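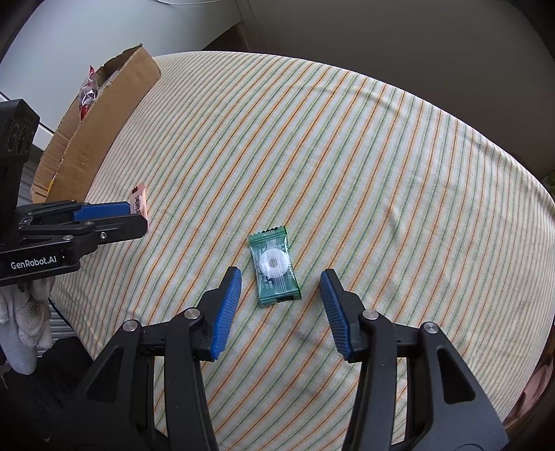

Wrapped candy on the striped cloth, sorting table, Pollside.

Pollside Community Hall -- Candy Sorting Table
Checklist with comments, August
Checked by: Ximeng Yuan
Copy to: Zhiqiang Yao, Kohei Yoshida

Covers the table where individually wrapped candy is sorted before it goes into the giveaway bags. Does not cover the kitchen or the drinks stand, which have their own sheets. Marks used: OK, Fix (do before next session), Watch (no action yet, look again next time), N/A.

1. Table and covering

1.1 Table stands level, legs locked. OK.

1.2 Cloth covers the working area. OK. Striped cloth, cream base.

1.3 Cloth lies flat enough that small pieces do not roll or hide in folds. Watch. There are soft wrinkles. Smooth it by hand before starting and again after the break. Clips were tried in the spring and caught on sleeves, so leave them off.

1.4 Cloth clean. Fix. Faint darker smudge on the cloth by the green candy. I can't say what it is. Wash the cloth before it is used again, and if the mark stays, turn that part toward the back of the table or use the spare. The spare is on the second shelf in the hall closet, under the raffle drum.

1.5 Cloth does not hang low enough to trip anyone. OK at the front. The back corner by the radiator hangs lower than I would like. Fold it under.

2. Candy, wrapped pieces

2.1 Every piece in its own sealed wrapper. OK for the pieces I picked up. Look at both crimped ends. The green ones have a crimp at top and bottom and both need checking. A crimp that has opened even a little means the piece goes in the discard tub.

2.2 No tears or pinholes in the wrapper. OK. Hold to the light if in doubt.

2.3 Print on the wrapper readable. Watch. The lettering is very fine. Boyang Yu asked whether we could go by the single wrappers for ingredients. No. Go by the outer bag. Keep one outer bag of each kind, flattened, in the folder until all of that kind is gone.

2.4 Kinds kept apart. Fix. Green and pinkish wrappers were both out at the sorting table during the check. Sort one kind, clear it, then bring out the next. Last year we had a mix-up over a piece with milk in it and it took most of an evening to reopen the bags.

2.5 Date on outer bag. OK for both kinds. Write it on the sheet as well, as the bags get crumpled.

2.6 Anything dropped on the floor is thrown away, wrapped or not. OK. Reminded everyone at the start.

2.7 Hard candy not put in bags for under 3s. Fix. The bags for the toddler group had no mark on them to tell them from the rest. Yuzhen Tang has a roll of yellow stickers. Put one on each toddler bag before any candy comes to the table. These bags get the picture book and the crayons only. Ring-shaped candy counts as hard candy for this purpose, hole or no hole.

3. Boxes and storage

3.1 Cardboard boxes sound, no loose flaps. Fix. The box behind the cloth has a torn top flap with a jagged edge. Trim the flap straight or move the contents to a plastic crate. There are clean crates under the stage.

3.2 Boxes opened with a cutter, and the cutter closed and put away. Watch. The cutter was back in its drawer when I looked. Please keep it that way, and please don't tear boxes open by hand.

3.3 No staples or tape scraps on the table. OK.

3.4 Stock kept off the floor. OK. Two pallets in the storeroom, both dry. The Fovow cartons are stacked no more than 3 high, as agreed.

3.5 Storeroom away from direct heat. OK. It was warm in there, but the window is shaded in the afternoon. If we get another hot spell, move the candy to the back office.

3.6 Boxes labeled on the side facing out. Fix. Several face the wall. Turn them.

4. Hands and gloves

4.1 Hands washed before starting. OK. Soap and paper towels were full at the sink.

4.2 Gloves clean. OK. White knit gloves are acceptable for wrapped goods only. They are no good for anything unwrapped, and they need to go in the wash after each session. Don't leave them on the table overnight.

4.3 Gloves changed if they touch the floor, a trash can or a face. Watch. Put a second pair at each end of the table so people don't have to walk to the closet.

4.4 Long hair tied back, loose bracelets off. OK.

5. Walkways and cables

5.1 Clear space behind chairs. OK on the window side. Tight on the door side once the coat rack is full.

5.2 Cables kept clear of feet. Fix. There is a thin black cable at the left end of the table. Run it toward the wall and tape it down wherever it crosses the floor.

5.3 Fire door free. OK. Opened and closed it myself.

5.4 First aid kit in place. OK, on the hook by the kitchen hatch. Adhesive bandages getting low.

6. Packing numbers

6.1 Total planned: 900 pieces. Packed 50 to a tray, trays checked by a second person before they leave the table. OK. Kohei did the second check and initialed each tray slip.

6.2 Tray slips filled in fully. Watch. Some had the kind of candy left blank. A slip with a blank goes back to the table.

6.3 Discard tub emptied at the end and tied off. OK.

Comments

Zhiqiang Yao: I have the cloth at home and will wash it this week. If the mark doesn't come out I'd prefer to buy a plain one -- small bits of wrapper are hard to spot on those orange and green stripes. The Yazdani store had plain white ones the last time I was in.

Kohei Yoshida: Agree on 2.4. Could we put the start and finish of each kind on the wall sheet? Then whoever comes in halfway knows which one is open. On 5.1, the coat rack can go in the lobby.

Yuzhen Tang: Stickers are in the top drawer of the desk, the key is with the hall keys. I have enough for the toddler bags and also for the Jernham order if they still want theirs marked the same way.

Boyang Yu: Flap on the box is trimmed. The crates under the stage need a wipe before use.

Ximeng Yuan: Thanks. 3.1 can be closed. 1.4, 2.4, 2.7, 3.6 and 5.2 stay open until I have looked again. I will be in at 4:30 p.m. before the next session, so please leave the table set up as you would for a normal start.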